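Daybed

Last updated: June

A daybed is a long seat you can sit on by day and sleep on at night, and I've had a soft spot for them ever since I spent a winter on one in Tarnau. It sits somewhere between a sofa and a single bed, usually with a back along one side and a raised arm or two. 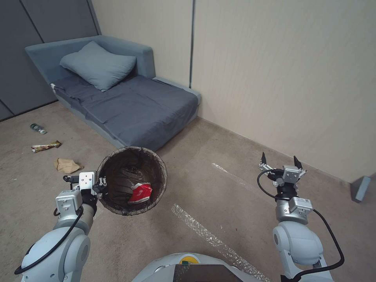 People mix it up with the chaise longue, which I can forgive (I did it for years!). A chaise is made for one person with their feet up. A daybed wants to seat three and then sleep one of them.

History

Couches for lying on by day go back to ancient Egypt, and the Greeks and Romans ate their dinners on them. In England the word was in use by Shakespeare's time – he has Malvolio leave Olivia sleeping on one in Twelfth Night. Early ones often had cane seats and a loose cushion on top, and I can't say that sounds comfy.

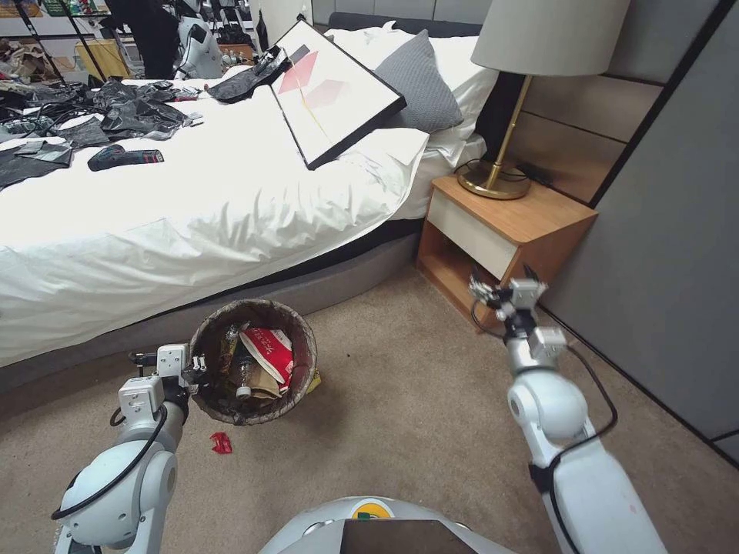
By the twentieth century small flats had made the daybed popular all over again. Siu-ming Choi's booklet on bedsit furniture, printed in Jelusden, lists 32 kinds and gives drawings of 31, and I'd still love to know what the last one looked like.

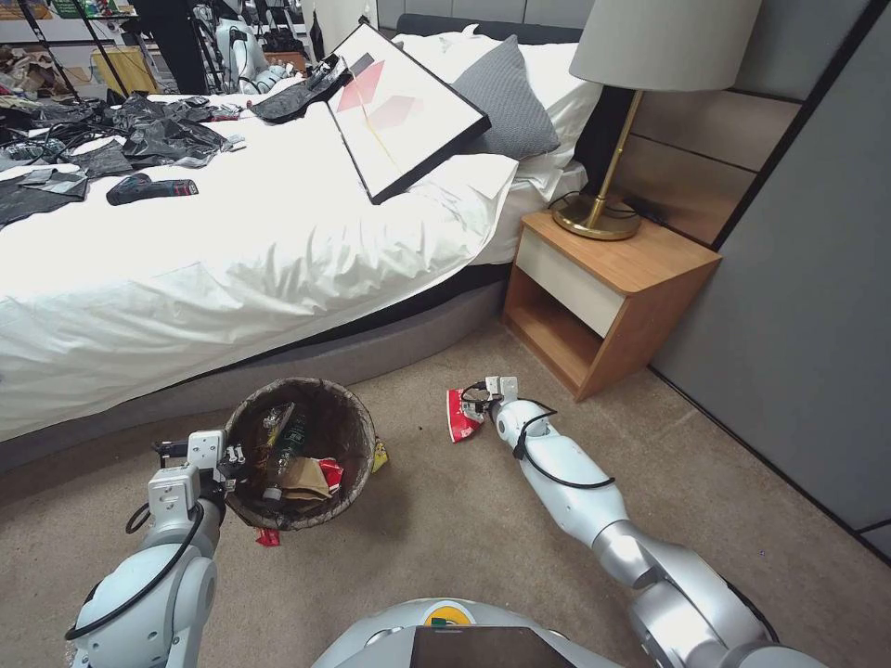 Types

Trundle: a second, lower bed rolls out from underneath. Great for guests, murder on carpets.

Box: solid sides with drawers below. The Chien pattern has 4 drawers and weighs as much as a pony.

Backless: really a bench with a mattress, best pushed up against a wall with plenty of cushions.

Related articles
Chaise longue
Settle
Sofa bed
Trerance bench
Trundle bed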